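An afternoon with the Zaria kitchen package at the Holst open day

Posted by Elínborg Bundgaard

I've wanted to see Zaria running since the first newsletter went round in March, so when Holst opened up its demo floor on Wednesday I cleared the whole afternoon and caught the early train. Well worth it! I came home with sore feet, a tote bag and four pages of notes I can barely read.

For anyone who hasn't run into it, Zaria is a training and testing package for household robots. You get a set of simulated kitchens, a library of everyday jobs and the tools to run your own robot model through them as often as you like before you let it near a real cupboard. Holst sells it by the seat, and there's a smaller edition called Isard for schools and hobby groups (same kitchens, fewer of the extras).

The demo stations were set up along one wall with a big monitor each. I headed for the microwave job first. Doors are what my own club has been stuck on all winter, and I could have stood there until closing. The arm takes hold of the handle, and then the gripper has to stay with it while the door swings on its hinge, all without the wrist running out of room. You can pause at any moment and swing the view wherever you want, which is a dream if you've ever tried to work out from a shaky phone video why your gripper slipped. 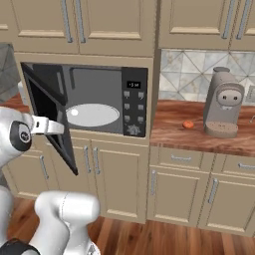 What you get for your seat

The standard licence comes with 542 kitchen layouts. I asked how different they really are, and the fellow at the desk flicked through a pile of them for me: shaker doors, flat doors, long galley rooms, tiny corner ones, appliances up high and appliances down low. Colours and finishes can be shuffled separately, so the same layout can come back looking quite new. The small things on the counters move about as well, and I liked that a lot. My own kitchen never looks the same two days running either.

On top of the layouts there are 2303 recorded practice runs, sorted by job. You can play them back, trim them, or use them as a starting point for your own. I tried trimming one and had it done in a couple of minutes with no help, and I'm not a patient person with menus.

There's a controller called Momton that lets you steer the arm by hand. It's a chunky grey thing with a thumb stick and a squeeze trigger, and it took me 14 tries to get a door closed properly. The gripper kept sliding down to the bottom of the door and pushing from there, which looks clumsy but gives you a surprising amount of say over where the door goes. A girl of maybe twelve had a turn after me and did it in 2. I shook her hand.
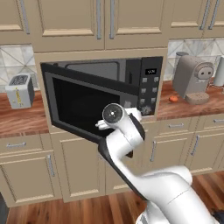

A few grumbles, to be fair to everyone. The job list is in alphabetical order and you can't sort it by appliance, so I did a lot of scrolling. The sound is off by default and hidden three menus deep. And the manual assumes you already know how your robot's joints are named, which will slow down the school groups Isard is meant for. I mentioned that last one at the desk and they wrote it down.

I also asked about importing your own arm. It can be done with the standard licence but not with Isard, and they recommend setting aside a weekend for it the first time. Our club's arm has an odd wrist, so I'll budget two.

The trial runs for a month and I've put our name down. If you're in the club and want a go with the controller, bring your laptop to the next meeting and get there before I do.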